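Fitted sheets that stay on a deep mattress -- what are you using?
Forum: Home & Household > Bedding and Linens
Page 1 of 1

tallgrass_mo
We replaced our mattress in November and none of our old fitted sheets fit anymore. The new one is 14 inches deep and there is a 2 inch topper on it. The sheets go on if I fight with them, but by morning at least one corner at the head has popped off. I have tried two sets sold as "deep pocket" and both did the same thing. I don't want to spend a fortune. What has worked for you? Queen size, we sleep warm, cotton preferred.

pinecreek_dee
Measure the pocket, not the label. Deep pocket can mean almost anything. You need the pocket to be at least two inches deeper than the mattress and topper together so there is fabric to tuck under. For you that's 18 inches. If the package doesn't give a number, put it back.

Also check that the elastic goes all the way around. A lot of cheaper sets only have it at the four corners.

R_Hollander
Agree on the elastic, disagree on the two inches. I have a 15 inch mattress and 16 inch pockets and they haven't moved in three years. Too much extra and you get a baggy sheet that wrinkles under you. The fit across the top matters more than what is tucked under.

pinecreek_dee
Do you have a topper? A topper slides and a plain mattress doesn't. That's the difference.

R_Hollander
No topper. Fair enough.

Sumeya Dinsa
I had this exact problem and it was the topper. It had shifted toward the foot so the head end was pulling. Take everything off, square the topper up, and put a mattress pad over both with its own skirt. Then the sheet only has to hold itself. Mine is a Durora pad, nothing special, the skirt is a stretchy knit.

tallgrass_mo
No pad right now, the sheet goes directly over the topper. I will look at that. Did the pad make it hotter?

Sumeya Dinsa
A little at first. I stopped noticing.

oldhouse_kev
Sheet straps. Six bucks, done. They clip to the corners and cross underneath. I don't understand why people buy three sets of sheets before they try straps.

mbt_linens
Straps work but they tear the hem on thin cotton. I used to work in the laundry of a 102 room hotel and we tried them on the rollaways. The clips chewed up the edges within a few months. If you use them, clip onto the elastic casing where it's doubled and not on the single layer.

oldhouse_kev
Mine are on year four and no tears. Maybe hotel washing is the problem and not the clips.

mbt_linens
Could be some of both. We washed hot and dried hot every time. That is also what kills elastic, by the way. Dry fitted sheets on low and take them out slightly damp. If your sheets fit when they were new and don't now, it's usually shrinkage plus tired elastic.

Aqeel Bajwa
Shrinkage is bigger than people think. I measured a Verer percale queen before and after five washes and lost almost 5 percent in length, which on an 80 inch sheet is close to four inches. That comes straight out of your pockets. The Matei sateen I did the same way lost less than an inch.

I'd wash any new set twice before deciding whether it fits, and keep the receipt.

pinecreek_dee
Will stores take them back after two washes though? Mine won't.

Aqeel Bajwa
The one near me does within 90 days if you have the receipt. Ask before you buy.

tallgrass_mo
This is more than I expected, thanks. Does thread count have anything to do with it? One of my sets says 1,000 and it is the worst one for popping off.

mbt_linens
Ignore anything that high. They get there by counting the plies in each yarn. A heavy sateen like that is slick and it's dense, so it doesn't give at the corners, and it slides over the mattress edge. A 250 to 400 percale grips better and you said you sleep warm, so it would suit you anyway.

R_Hollander
I like my sateen. It's smooth and it doesn't look like I slept in it the night before. But yes, it's warmer.

Sumeya Dinsa
One more vote for changing what is on the bed from the bottom up. Topper, pad, then the plainest cotton fitted sheet you can find with elastic all around. I buy the fitted sheets separately in a solid light color and let the pillowcases be the pattern. Open stock costs less than a set and you don't end up with a drawer of flat sheets.

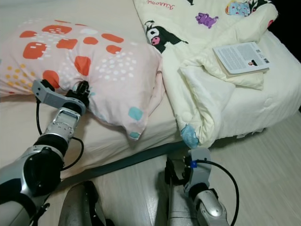

The other thing open stock gets you is two fitted sheets in the same color, so one is always clean and the wear is even. I rotate mine weekly. The pillowcases outlast them by years.

oldhouse_kev
Where do you find fitted sheets by themselves? Every store around here sells sets only.

Sumeya Dinsa
Online mostly. Trinulon has them in queen and king, pocket depth listed. Department stores sometimes put singles on the clearance shelf too.

pinecreek_dee
I use my flat sheets, so sets make sense for me. I know a lot of people skip them now and go straight to a duvet.

oldhouse_kev
A bed without a top sheet is a sleeping bag.

R_Hollander
Let's not start that again. The last top sheet thread was locked.

tallgrass_mo
Update. I took everything off this morning and the topper was a good three inches toward the foot, so Sumeya called that one. I squared it up and ordered a pad with a knit skirt. I also measured the pockets on my "deep" sets. One is 15 and the other is 14 and a half, so neither ever had a chance with the topper on.

I'll get one percale fitted sheet with 18 inch pockets, wash it twice, and see where it ends up. If it still pops I will try the straps on the casing.

mbt_linens
Good plan. Low heat on the dryer.

Aqeel Bajwa
Write down the length before the first wash. I'd like to know what yours loses.

tallgrass_mo
Will do. Pad is supposed to come next week.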